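Shared Kitchen: Dishes, Drying Racks and Markers

With the start of the new term, the Residence Office has reviewed the arrangements for the shared kitchens at Salcedo House and the Drernitz annex. The review followed a number of comments received in March, most of which concerned two matters: dishes left to drain for days at a time, and the markers used for food labels, which have been turning up everywhere except where they are kept. The guidance below replaces the sheet posted inside the cabinet doors last year. Residents are asked to read it in full, including those who cook only occasionally.

Drying racks

Each kitchen has a two-tier rack for air drying. The upper tier is intended for plates and for the larger bowls. Plates should stand upright in the slots, with the larger ones toward the back. Bowls may be nested when space is short, although two is the limit, and nested bowls should be separated and wiped before they go back in the cabinet. The lower tier is suited to small bowls and cups, which drain best when turned on their side or upside down.
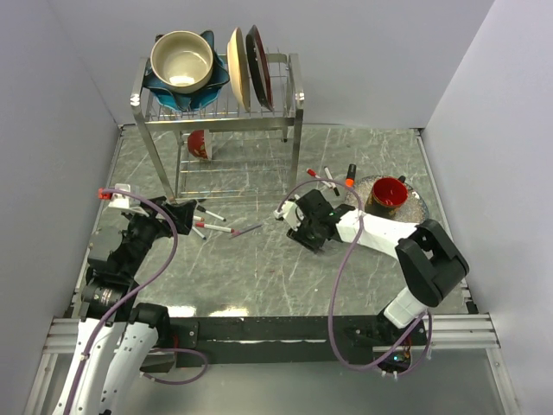 Bowls and plates on the rack, with a mug, a glass plate and several markers on the counter beside it.

Mugs present a particular difficulty, as they are often set down on whatever is nearest. A mug placed on top of a glass plate is easily knocked, and the plate beneath it cannot drain. Residents are asked to find room for mugs on the lower tier or to dry them by hand. Dish towels are in the second drawer and are changed twice a week.

Everything on a rack should be put away by 9 in the morning. Items still there at the evening check will be moved to the open shelf next to the refrigerator, where they may be collected without notice to the office. The shelf is cleared at the end of each month, and unclaimed dishes join the common stock. The Salcedo kitchen began the term with 81 pieces in that stock, and a good many residents will recognize something of their own among them. Anyone who wishes to reclaim a bowl or plate may simply take it.

Metal racks should be lifted, not dragged, when the counter is wiped down. The counters mark easily, and the scratches already present cannot be polished out. Marker stains should be reported promptly and should not be treated with scouring powder.

Food labels and markers

All food stored in the shared refrigerators must carry a name and a date. Markers are supplied for this purpose and belong in the cup on the windowsill, caps on. They should not be left near the rack, where clean dishes are set down and where a loose cap is soon lost. Any marker will serve for labeling, though the office would ask that highlighters be kept for the weekly cleaning chart, as they are difficult to read on freezer tape. Dry markers may be thrown away. New ones can be requested at the front desk, and there is no need to complete a form.

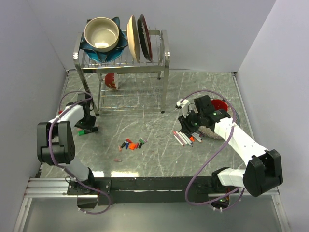 Upper tier in use: nested bowls to the left, plates upright in the slots.

Residents have asked whether the rack may be moved away from the wall to make more room. The office has no objection, provided that all of its feet rest on the counter and that enough space remains in front for preparing food. It should be returned to the back of the counter when cooking is finished.

Personal dishes

Residents may continue to keep their own dishes in the kitchens. Past experience suggests that distinctive pieces cause fewer disputes - a bowl with a wavy rim is seldom taken by mistake, while plain cream plates are confused constantly. A small piece of tape on the underside is sufficient identification. The office cannot accept responsibility for breakage, and residents are advised to keep valuable or sentimental items in their rooms.

Supplies and the kitchen fund

The kitchen fund stands at $300 for the term and covers dish soap, sponges, towels, tape and markers. The regular order is placed with Vustness and arrives in the first week of the month. Requests for additional equipment, including the second cutlery tray proposed by the residents of Flarnari Wing, will be considered when the current order has been paid. The fund may not be used for food.

Kitchen walk-throughs will take place at 4 in the afternoon in both buildings, beginning with Salcedo House. Attendance is open to all residents. Questions about the new guidance, and corrections to the labels on the cabinet shelves, should be directed to Fedir Sirko at the Residence Office, either in person or by a note in the kitchen mailbox. Printed copies of the guidance are available at the front desk.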